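Turnum open day recordings: data card

Version: 2
Maintainers: Giuliana Huamán, Octavio Urrego
Task family: tabletop utensils, hand-held gripper
Files: 504 episodes, one folder per episode

Summary

Recorded in December at the Turnum open day, in the Farnero building. Visitors took turns with a hand-held two-finger gripper after a short demonstration by Octavio Urrego. Each visitor was given one task card and up to 15 minutes at the table. The spoon subset has 68 episodes and is the only one with full annotations. The remaining episodes have task labels only.

Spoon subset

Objects: one larger and one smaller wooden spoon, reddish-brown, glossy.
Surface: light wood-grain tabletop.
View: camera on the gripper, both fingers in view.

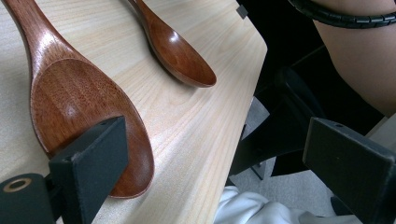
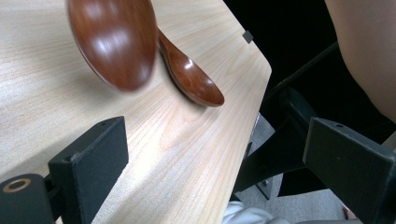 Spoon subset, two sample views. The larger spoon is blurred in the second.

Annotations

Fields are episode_id, task_card, operator_code, grasp_start, grasp_end and outcome. Times are in seconds from the first image. Outcome was entered at the table by Giuliana Huamán and has not been checked by a second annotator.

Known issues

Bright reflections on the lacquered spoons affect segmentation masks. Motion blur has not been filtered out. Parts of seated people can appear past the table edge. Operator skill varies a great deal, and most visitors had not held the gripper before.

Splits

No official split is provided. Split by operator_code, not by episode. The Betancur loader reads the folders as they are; the Sosen export needs the timestamps converted to milliseconds.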